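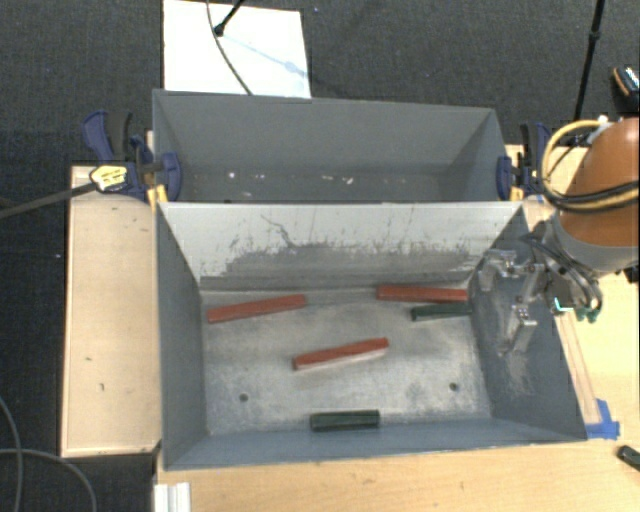 Zdeňka Kollár started Kolev in January with two employees and a rented unit behind a bakery. The company makes small heat batteries for homes, and it is her third business. The first, Josteck, sold bicycle lights and closed. The second, Zirnness, wrote scheduling software for repair shops and was bought by a larger rival.

"I don't miss software," she says. "I miss being able to fix a mistake before lunch. If we get a seal wrong now, it takes weeks."

Kollár grew up over her parents' hardware store and studied chemical engineering, mostly because an uncle had done so. She left graduate school at the end of her first year. Her adviser, Borislav Angelovski, was against it at the time and later put money into Josteck.

"He lost all of it," she says. "Then he wrote a check for the next one. I asked him why and he said he had already done the paperwork once."

The Kolev unit is about the size of a kitchen cabinet. It stores heat in a salt mixture when electricity is cheap and releases it into a home's hot water system later in the day. The current version holds heat for 14 hours. Kollár wants 72, which would let a household ride out three cloudy days on its own solar panels.

Can she get there? "With this mixture, no. With the one we are testing, maybe. I would rather tell people maybe."

Over 600 households have put down a deposit. She has turned away two investors who wanted her to ship sooner, and she still answers customer mail herself in the evening.

Érica Vasconcelos, who ran sales at Zirnness, joined Kolev in the spring. She describes her boss as hard to rush. "She'll hear you out, and then she'll go back and run the same test again," Vasconcelos says.

Kollár doesn't argue with that. She does object to being called a visionary, a word that appeared in a trade newsletter last year.

"I had one idea about salt," she says. "The rest of my day is suppliers."

The next prototype is due from the welder at the end of the month. She plans to install it in her own basement first.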